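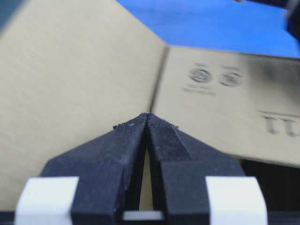 보도자료

보컬 그룹 Turnska, 12월에 새 앨범 «Ukeveck» 발매… 이번에도 다섯 명이 마이크 하나로 불렀습니다

안녕하세요, 레이블 Nustix에서 홍보도 하고 계약서도 쓰고 가끔 코러스 빈자리도 메우는 Solomiia Romaniuk입니다. 보도자료는 원래 좀 딱딱하게 써야 한다고들 하시는데, 저는 그게 영 안 돼서 이번에도 그냥 제 말투로 씁니다. 양해 부탁드려요!

소식부터 말씀드릴게요. 저희 소속 두왑 보컬 그룹 Turnska가 12월에 두 번째 앨범 «Ukeveck»을 냅니다. LP와 디지털로 동시에 나오고, LP는 2,000장 찍습니다. 그중 1,807장은 이미 예약이 끝났어요. (네, 저도 숫자를 보고 한 번 더 새로고침을 했습니다.) 남은 수량은 레이블 온라인 상점과 동네 음반점 몇 곳으로 나눠 보냅니다. 재판 계획은 아직 없고, 정해지면 다시 메일 드리겠습니다.

Turnska를 처음 들으시는 분들을 위해 조금만 설명할게요. 다섯 명이고, 악기는 거의 안 씁니다. 리드 테너는 Robel Gudeta가 맡고 있고요, 원래는 바리톤 자리에서 화음을 넣던 사람인데 첫 앨범 녹음 막바지에 리드가 목감기에 걸리는 바람에 한 곡만 대신 부르기로 했다가 그대로 눌러앉았습니다. 그 곡이 지금도 공연에서 앙코르로 제일 많이 신청받는 곡이에요. 원래 리드였던 친구는 베이스로 내려갔는데, 본인은 진작 내려갈 걸 그랬다고 합니다.

이번 앨범에는 신곡 6곡과 옛 노래를 다시 부른 3곡이 들어갑니다. 다시 부른 곡들은 1950년대 중반 길모퉁이 그룹들이 소규모 레이블에서 싱글로 내고 조용히 잊힌 노래들이에요. 저희가 판을 구하느라 꽤 오래 뒤졌습니다. 한 장은 B면 중간에 긁힌 자국이 있어서 후렴 두 마디가 끝내 안 들리길래, Robel이 가사를 새로 써 넣었습니다. 저작권 쪽 정리는 모두 마쳤고, 원곡 작곡가 표기는 속지에 자세히 실었습니다.

녹음은 항구 근처 스튜디오 Đỗ에서 했습니다. 천장이 높고 바닥이 좀 삐걱거리는 방인데, 두 번째 곡 시작 직전에 그 소리가 살짝 들어가 있어요. 지울까 하다가 다들 좋다고 해서 남겼습니다. 마이크는 방 한가운데 하나만 세웠고, 음량은 사람이 앞으로 나오거나 뒤로 물러서면서 맞췄습니다. 베이스가 솔로 때마다 한 발씩 나와야 하는데 자꾸 테너 발을 밟아서 테이크를 여러 번 날렸다는 것도 적어 둘게요. 편집으로 이어 붙인 곡은 없습니다.

Robel Gudeta의 말도 받아 왔습니다. “첫 앨범 때는 옛날 소리를 흉내 내느라 바빴어요. 이번에는 우리 다섯이 평소에 연습실에서 부르는 대로 불렀고, 그래서 박자가 조금 느긋한 데가 있습니다. 저는 마지막 곡이 제일 마음에 들어요. 어머니는 첫 곡이 제일 낫다고 하시고요.”

제 취향도 물어보신다면(아무도 안 물어보셨지만) 저는 네 번째 곡입니다. 느린 발라드인데 끝 부분에서 팔세토가 한 번 올라가고 나서 다섯 명이 동시에 숨을 쉬어요. 그 숨소리가 그렇게 좋습니다. 방송에서 한 곡만 트실 거라면 이 곡을 부탁드리고 싶은데, 길이가 부담스러우시면 첫 곡도 괜찮아요. 첫 곡은 손가락 튕기는 소리로 시작해서 라디오에서 잘 들립니다.

발매 기념 공연도 있습니다. 12월 중에 스튜디오 Đỗ의 녹음실에서 저녁 7시 30분에 시작하고, 좌석이 많지 않아서 LP 예약하신 분들께 먼저 안내 메일을 보냅니다. 날짜는 그 메일에 적혀 나가요. 취재를 원하시는 기자분들은 미리 답장 주시면 자리를 빼 두겠습니다. 공연 중 녹음은 어렵지만 끝나고 멤버들과 이야기하실 시간은 넉넉히 드릴게요.

음원 미리 듣기와 가사 전문, 속지 글은 요청하시면 바로 보내 드립니다. 인터뷰는 오후가 좋습니다. 가수들이라 오전에는 목이 덜 풀려서 전화를 잘 안 받아요.

문의: Nustix 홍보 담당 Solomiia Romaniuk
이 메일에 바로 답장하시면 제가 직접 읽습니다.

Nustix 소식지를 받아 보세요. 새 음반과 공연 소식을 한 달에 한 번 보내 드립니다. 이메일 주소 입력 구독하기 언제든지 구독을 취소할 수 있습니다.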